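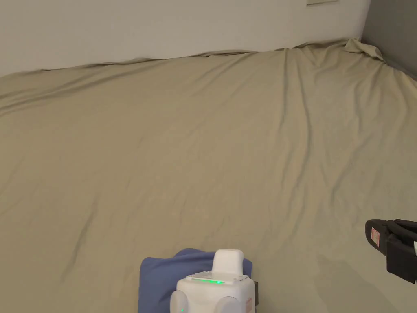 The bed, khaki sheet on, no pillows.

2021-02-25

I have now given a statement to the police, which is one of those things I assumed I would do at some point in life, like jury duty or learning to drive a stick. I pictured something better than a bicycle.

Some background. In January, between a Lero delivery and my second cup of coffee, somebody walked into the shared hallway of our building on Sultham Street and walked out with two bikes. One was mine. It was a Bronholm, green where it wasn't rust, and it had a front brake that worked if you gave it notice. The other belonged to Ladi Olaniyan upstairs and cost $2000, a number I learned through the ceiling.

The lock on the street door had been broken since before I moved in. It closed fine. It just didn't mean anything by it. We'd all written to the management company, Iyamu, and we'd all gotten the same reply thanking us for our patience. I wasn't aware I'd been showing any.

So I called the non-emergency line. I was on hold for 15 minutes, listening to a recording that asked me to hang up if this was an emergency and then asked me to consider the website if it wasn't. I tried the website while I held. It wanted a serial number. Do you know the serial number of your bicycle? I wrote "unknown" and the form turned red and told me unknown was not a valid serial number. I wrote 0000 and it thanked me.

An officer came by two days later, a very tall man with a cold. He looked at the door. He pushed it, and it opened, and he wrote that down. He asked if I'd seen anyone suspicious. I said I'd heard somebody on the stairs that morning and had thought, quite clearly, "that sounds like somebody carrying a bike down the stairs," and gone back to my email. He wrote that down too, and he took his time over it.

Then he wanted a description of the property. I said green. He asked what kind of green. I've been thinking about this since, and I still don't have it. Pea? Old mailbox? He put "green."

Ladi had done it properly, of course. Receipt, serial number, photographs from both sides, one close-up of a scratch near the pedal. His bike came with better paperwork than I did. I stood next to him in the hallway while he handed it all over in a plastic sleeve, and I felt like the kid who did the group project poster.

Here's what bothers me. They found mine. A woman at the precinct called last week and said they'd picked up a man trying to sell a bunch of bikes behind the car wash, and one was a green Bronholm with a library sticker on the back fender, and was that me? It was. I'd forgotten the sticker. I went down there and signed three forms, one of them twice, and rode home in the wrong gear because the right one had gone missing while it was in somebody's custody, and I'm not saying whose.

Ladi's has not turned up. He asked me how I'd identified mine and I had to tell him about the sticker. He went quiet and then he said, "It was overdue, wasn't it? You had books overdue and they gave you a sticker?" No, they just hand them out. I don't think he believes me.

The man from behind the car wash has a hearing next month and I've had a letter saying I may be asked for an impact statement. I've made a start. So far it says that I walked to work for several weeks and my calves hurt. I crossed out "calves" and put "legs," to sound less petty, then changed it back, since it's supposed to be accurate.

I've also been told I can ask for restitution up to the value of the item. I looked up what a Bronholm that age sells for. I'd come out ahead if I asked for bus fare.

Iyamu did send someone about the door, to be fair to them. He put in a new lock on Tuesday's worth of notice, by which I mean a note under my door the same morning, and gave us one key per apartment. Mine doesn't turn. I've written to them about it and they've thanked me for my patience.

The bike lives in the kitchen now, up against the fridge, so I have to move it to get at the milk.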